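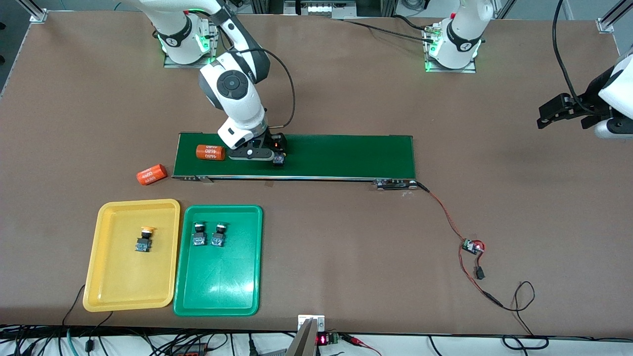 Frequently Asked Questions: Returning Small Electrical Items

Which items are accepted?

Hindeck accepts small electrical and electronic items from households and from businesses with fewer than 7 employees. Accepted items include phones, chargers, routers, remote controls, hard drives, keyboards, power boards, small radios and loose circuit boards. An item does not need to be complete or in working order.

Which items are not accepted?

Fridges, air conditioners, televisions, solar panels, smoke alarms and anything containing oil are not accepted at any Hindeck site. Smoke alarms may contain a small radioactive source and should be disposed of according to your local council's instructions.

Do I need to remove the batteries first?

Remove any battery that comes out without tools. Cover the terminals with clear sticky tape and place the battery in the separate battery tube. If the battery is built in, leave it in place and put the item in the grey bin marked "battery inside". Do not try to prise open a phone or tablet.

What if a battery is swollen or leaking?

Do not post it and do not put it in a bin. Place it in a metal container of dry sand, keep it outdoors away from anything that burns, and phone the Fokine depot. Staff will book a time for you to bring it in.

Where are the drop-off points?

There are 4 staffed sites: Fokine, Tritell, Myklebust Road and the Hindeck main yard. Fokine and Tritell are open from 8 am to 4 pm. Myklebust Road closes at noon. The main yard takes trade loads by booking only.

Is there a charge?

Household drop-off is free for up to 5 items per visit. Further items are charged by weight at the rate displayed at the gate. Cables are not counted as items - coil them and tie them before you arrive.

Can I post items?

Yes, provided no battery is attached or included. Print a label from the returns page, use a rigid box and keep the total weight under 5 kg. Padded envelopes are refused at the counter. Items posted with a battery are held at the Tritell site and must be collected by the sender.

What happens to my data?

Storage devices are shredded to a particle size set by the contract with the processor. Phones and tablets are not wiped before shredding, so sign out of all accounts and remove SIM and memory cards before drop-off. A destruction certificate is available to business customers on request. Certificates are not issued for household items.

Can I get an item back after dropping it off?

No. Ownership passes to Hindeck when the item enters the bin, and bins are sealed at closing time. This applies to memory cards left in cameras and discs left in drives.

Are working items reused?

Some are. Routers, monitors and laptops less than 7 years old are tested for electrical safety and may be passed on. All other items go to material recovery. If you do not want your item reused, tell the attendant at drop-off and it will be tagged for shredding.

Which materials are recovered?

Steel, aluminium and copper are separated on site. Circuit boards are sold to a smelter that recovers gold, silver and palladium. Clean, single-type plastics are granulated. Mixed plastics and coated glass currently have no buyer and go to landfill.

How are business collections arranged?

Businesses with 7 or more employees require an account. Collections start at one full cage, and the annual limit under the standard agreement is 3,000 kg. Above that limit a separate quote applies. Cages must be kept under cover and accessible by pallet jack.

When do the fees change?

Fees are reviewed each October. Bookings made before the change are charged at the earlier rate.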